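衣服为什么会皱？

大家好，又是我！上回讲完肥皂泡以后，我收到一大堆留言，问什么的都有：有问鱼睡不睡觉的，有问月亮为什么跟着汽车跑的，还有一位小读者只写了一行字：“为什么我的校服第二天早上总是皱的？明明我没有穿它呀！”

我太喜欢这个问题了。我小时候也为这件事挨过说。那时候我住在一个叫Cindulport的海边小城，天气又潮又闷，我放学回家就把衬衫一团，往椅子上一扔，跑出去看船。第二天早上把它抖开，好家伙，像一张被揉过的地图！我使劲用手抹，抹来抹去，它还是皱的。我当时就想，布又没有记性，它怎么会记得昨天被我团成了什么样子呢？

后来我长大了，到处找书看，找人问，才慢慢弄明白。布还真有一点“记性”，只不过这个记性藏得特别特别小，小到眼睛根本看不见。今天咱们就一层一层往里钻，看看它到底藏在哪儿。

先把布拆开看看

找一块家里不要的旧纱布，或者一块织得很松的抹布（先问问大人能不能拆！）。把它凑到亮的地方，你会看到很多细细的线，一根横的，一根竖的，横的从竖的上面过去，再从下一根竖的下面钻过来，上、下、上、下，像编竹篮子一样。竖着的叫经线，横着的叫纬线。这种一上一下的织法叫平纹，是最老也最简单的一种。

再看看你的牛仔裤。牛仔布上面有斜斜的小道道，对不对？那叫斜纹。纬线从一根经线下面过去以后，会跨过好几根，下一行再错开一格，错着错着，就排成了斜线。

还有一种更不一样的，T恤。你拿放大镜看T恤，找不到横线竖线交叉的格子，只能看到一排一排的小圈圈，一个套着一个，和手织毛衣是一个道理。这叫针织。小圈圈能拉长，能缩回去，所以T恤一拽就变大，一松手又回来了。衬衫呢，你拽它，它几乎不动。

请你记住这个区别，待会儿要用到。

现在从旧纱布里抽出一根线来，剪30厘米长就够了。两只手捏住两头，往相反的方向慢慢拧，跟它本来拧的方向反着来（方向不对的话它会越拧越紧，换个方向就好）。拧着拧着，线就松了，变胖了，毛茸茸的，轻轻一拉就散开。散出来的那些细毛毛，就是纤维。

所以你看，布是线织的，线是纤维拧的。这么细的小毛毛，单独一根轻轻一扯就断，可是成百上千根拧在一起，互相挤着、蹭着，谁也不肯先滑出去，就变得很结实了。我第一次自己拆线的时候，拆了整整一个下午，桌子上全是毛，打了好多个喷嚏，你们拆的时候最好别对着风扇。

纤维从哪里来

纤维的老家可多了。

棉花的纤维是从棉花种子上长出来的。棉花开完花，会结一个青青的果子，叫棉铃，熟了以后裂开，里面就是一团白白的绒毛。每一根绒毛都是一个细胞，长得细细长长的，干了以后就瘪下去，还会自己扭几道弯。在显微镜底下看，它像一根被踩扁又拧了几下的小水管。

亚麻的纤维藏在茎里面。麻杆割下来，要先泡在水里或者摊在地里让露水打湿，把里面黏黏的东西泡软了，才能把纤维取出来。夏天穿的麻布衣服特别凉快，可它也是皱得最厉害的，坐一下就皱，站起来，屁股后面全是褶子。

羊毛是从羊身上剪下来的。每一根羊毛都是弯弯曲曲的，外面还有一层小鳞片，像屋顶上的瓦。

蚕丝是蚕宝宝吐的，一个茧子能抽出好长好长的一根丝。

还有一些纤维是工厂里做出来的，比如涤纶，它的另一个名字叫聚酯。做法有点像挤面条：把原料加热变成稠稠的一锅，从很多小孔里挤出来，凉了就是一根一根的丝。你翻翻衣服里面那块小小的洗水标，上面多半能找到“棉”“聚酯纤维”“羊毛”这样的字。我有个习惯，去商店看衣服先翻标签，售货员经常以为我在找价钱。

布的记性藏在哪儿

好了，现在我们要往更小的地方钻了。深呼吸！

咱们拿棉花来说。棉纤维里面，住着一种很长很长的东西，叫纤维素分子。分子是什么呢？你把一样东西切小，再切小，一直切到不能再小，再切它就不是原来那个东西了，那一小份就叫分子。水有水分子，糖有糖分子。水分子很小很小，纤维素分子就长多了，像一条长长的链子，一节扣着一节。

无数条这样的链子并排躺在棉纤维里面，有的地方排得整整齐齐，有的地方乱七八糟，像一碗面条。链子和链子之间还会互相“拉手”。这种拉手有个正式的名字，叫氢键，你现在记不住没关系，咱们就叫它“小手”。

一只小手的力气不大。可是小手太多太多了，大家一起拉着，纤维就保持住了自己的形状。

那么，把衬衫团成一团的时候，发生了什么呢？布弯了，线就弯了。线弯了，纤维也弯了。纤维一弯，里面的链子就得挪位置，外面那一侧被拉长，里面那一侧被挤短，原来拉着的小手有一些就松开了。松开以后呢？它们可闲不住，旁边有谁就拉住谁。链子在新的位置上重新拉好了手，这个弯弯的样子就被固定下来了。

这就是一道褶子。

你可以和几个同学玩一个游戏。大家排成两排，面对面站，每个人和对面的人拉手。然后有人喊“松”，一排的人全部往右挪一步，再喊“拉”，每个人又和新的对面的人拉上手。现在队伍还是拉得牢牢的，可是已经歪了！要想变回去，就得再喊一次“松”。

记住这个“松”字，它是整篇文章里最要紧的一个字。

水是来捣乱的

谁会喊“松”呢？第一个就是水。

水分子个头小，又特别爱拉手。它们钻进棉纤维里面，挤到链子和链子中间，左边拉一只，右边拉一只。本来两条链子是互相拉着的，现在中间插进来一群水分子，链子之间就松了，能滑来滑去了。这时候布变得软塌塌的，你把它弄成什么样，它就是什么样。

等水慢慢跑掉，也就是晾干的时候，链子之间又能直接拉手了。要是这时候衣服是平平整整挂着的，小手就在平整的位置上拉好；要是这时候衣服在盆里团成一团，那可就糟了，小手全在皱巴巴的位置上拉好，你抖都抖不开。

所以洗完的衣服要赶快拿出来，抖一抖，挂起来。我妈妈以前总是把湿衬衫拎住肩膀，“啪”地甩一下，水珠甩得我一脸。我还以为她是故意的呢！她甩那一下，是把褶子甩开，让衬衫在平的时候干。

再回想一下我那件在Cindulport的衬衫。海边的空气里水汽多，我跑来跑去又出了一身汗，衬衫里的水分子就多，小手就松得多。我把它一团，往椅子上一扔，过了一个晚上，水汽慢慢散掉一些，褶子就这么定下来了。要是我当时把它挂在衣架上，第二天它会好看很多。可我那时候只想着看船。

你的头发也有这样的小手。头发湿的时候编成小辫子，等它干透了再拆开，就会变成弯弯的波浪。早上起来头发翘起一撮，怎么压都压不下去，沾点水，按一会儿，它就听话了。头发和羊毛很像，是用蛋白质做的，和棉花不一样，不过“水让小手松开，干了再拉上”这件事，它们是一样的。

热也会喊“松”

第二个会喊“松”的，是热。

东西一热，里面的分子就动得厉害，抖啊抖，晃啊晃。小手本来拉得好好的，旁边的人一个劲儿地晃，就容易松开。熨斗就是这么干活的：它又热，又重，很多熨斗还会喷蒸汽。热来喊一声“松”，水汽也来喊一声“松”，熨斗的平底再这么一压，链子就被压回平的位置。熨斗走过去，布凉下来了，小手重新拉好，衬衫就平了。

这里我要说一句很认真的话：熨斗非常烫，蒸汽也非常烫，小朋友不可以自己用，要大人来做，你站远一点看。看也很有意思的！你可以看看熨斗走过去以后，那道褶子是一下子没了，还是留下一个淡淡的影子。

以前的熨斗没有电线。有一种铁熨斗是实心的，放在炉子上烤热了用，凉了再放回去烤，所以家里常常备着两个，一个用着，一个烤着。还有一种肚子是空的，里面放烧红的炭。有一年我去Sutherland玩，在一家旧货铺子里摸到过一个实心的老熨斗，真沉啊，我单手差点没拎起来。铺子里还挂着一条小裙子，上面压着密密的褶，一道挨一道，旁边的卡片上写着：全裙共496道褶。我站在那儿看了半天，心想，压这条裙子的人胳膊得多酸！

对了，褶子也不全是坏事。百褶裙、西裤前面那道笔直的线，都是人们故意弄出来的。道理一模一样：先让小手松开，把布折成想要的样子，再让小手拉紧。

涤纶的百褶裙特别厉害，洗了好多次，褶子还在。涤纶不太爱喝水，水分子很难钻进去，所以洗衣服的时候，里面的链子几乎不会松。可是它怕热，加热到一定的程度，里面的链子就会活动起来，工厂就趁这个时候把褶子压好，凉了以后就定住了。只要不再遇到那么高的温度，它就一直记着。从这儿你也能猜到，为什么涤纶的校服比纯棉的衬衫不容易皱。

有的布爱皱，有的布不爱皱

还记得我让你们记住的T恤吗？

T恤是小圈圈套成的，你把它团起来，圈圈可以变形，可以挪一挪，纤维自己不用弯得那么厉害。你把它抖开，圈圈又弹回来。衬衫是横线竖线交叉织的，线和线挤得很紧，没有地方可以躲，一折，纤维只好老老实实地弯下去。所以同样是棉花做的，T恤没有衬衫那么爱皱。

羊毛呢，天生就是弯弯的，像一根根小弹簧。你压它，它缩；你松手，它弹。一件羊毛外套穿皱了，在衣架上挂一个晚上，第二天常常自己就好了。不过羊毛也有羊毛的麻烦，它身上那层小鳞片，遇到热水再一搓，就会互相钩住，越钩越紧，整件毛衣就缩小了，还变得硬邦邦的。我把一条最喜欢的围巾洗成过杯垫那么厚，现在还收在抽屉里。

亚麻最爱皱，前面说过了。亚麻纤维里面的链子排得特别整齐，纤维就特别硬、特别直，没有什么弹性，一折一道印。可是很多大人就喜欢它皱皱的样子，说这样好看。我有一件亚麻衬衫，是一个叫Flastellow的小作坊做的，领子里面缝了一张小纸条，上面写着“不必熨烫，请随它去”。我就真的随它去了，结果开会的时候，大家都以为我是从床上直接过来的！

还有一种衬衫叫“免烫衬衫”。它也是棉的，为什么不太皱呢？工厂给它做过一种处理，在链子和链子之间，除了小手以外，又搭上了一些结实的小桥。小手会被水叫松，小桥可不会。所以它洗完以后，链子还是大概待在原来的地方。

动手做一做：给皱手帕浇水

讲了这么多，咱们来做个小实验吧。需要的东西很简单：

纯棉的旧手帕两块，要一样大
一个能喷水雾的小喷壶
一根晾衣绳和几个夹子
一个可以计时的钟

第一步，把两块手帕都喷湿，喷到摸上去潮潮的就行。

第二步，把它们分别攥成一个小团，用皮筋绑住，放到完全干。这一步很考验耐心，我一般放一整夜。

第三步，解开皮筋，抖开。两块都皱得像核桃皮，对吧？

第四步，一块什么也不做，直接夹在绳子上。另一块再喷一遍水，用手轻轻拉平，也夹到绳子上。

第五步，等80分钟，过去看看。

我自己做的时候，喷了水的那块平了很多，没喷水的那块还是一脸皱纹。如果你那儿天气潮，干得慢，就多等一会儿，等它干透了再比。

做完了还可以接着玩。把手帕换成一块羊毛布试试？换成一块涤纶布呢？用针织的旧T恤剪一块呢？每次只换一样东西，其他的都保持不变，这样你才知道变化是谁带来的。我建议你拿个本子画下来，画得不像也没关系，我画的手帕经常被人看成煎饼。

小读者问过的几个问题

“洗澡的时候手指头也会皱，和衣服是一回事吗？”

这个问题真棒，可它们是两回事。手指泡久了会皱，和我们身体里的神经有关系，是身体自己让皮肤下面的小血管收缩，皮肤就起了皱。有人研究过，皱皱的手指在水里抓东西更稳。衣服可没有神经。

“纸揉皱了，为什么喷水也不能完全变平？”

纸也是用植物纤维做的，里面也是纤维素，也有小手。但是纸没有线，是很多短短的纤维乱七八糟铺在一起压成的。你一揉，有的纤维折断了，有的挪开了，回不到原来的地方。喷点水，用厚书压住，能平一些，可是那些印子总还在。

“把衣服放进浴室，真的能去掉褶子吗？”

能去掉一点！洗热水澡的时候浴室里有很多水汽，把衣服挂在门后面，水汽会钻进纤维里，小手松一松，衣服自己的重量再往下一拉，浅浅的褶子就没了。深的不行。出门旅行的时候我常用这一招，有一回住在Zedia旅馆，浴室小得转不开身，我挂的衬衫一半在外面一半在里面，结果一只袖子平，一只袖子皱。

“叠衣服和卷衣服，哪个更不容易皱？”

要看怎么弄了。对折的地方会有一个很尖的弯，纤维在那儿弯得最厉害，所以容易留下一道直直的印子。卷起来的话，弯是圆的，没有那么尖，印子就浅。可是你要是卷得歪歪扭扭，里面的布挤在一块儿，照样会皱，还皱得没有规律。我的办法是先把衣服铺在床上或者桌子上，用手从中间往两边抹平，袖子折进来，然后从下往上松松地卷，别使劲勒。衬衫我就不卷了，衬衫老老实实挂着最好。

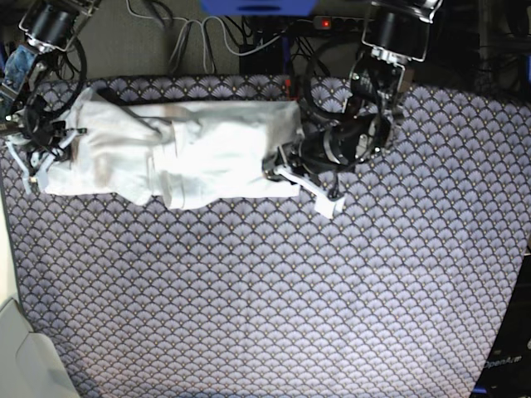

还有一件小事要提醒你，衣服没干透，千万别急着收。摸上去好像干了，领子、口袋、缝线这些厚的地方往往还藏着水，一收进柜子压上别的衣服，第二天全是印子，还会有一股闷闷的味道。多晾一会儿，用手背贴一贴领子，不觉得凉了再收。

那位问校服的小读者，你今天晚上可以试试看：校服脱下来先抖两下，再挂到衣架上，领口那颗扣子扣好，别和别的衣服挤在一起。明天早上看看它皱不皱，然后写信告诉我。下一回我想讲讲扣子和拉链，你们有什么想问的，也一起写来吧！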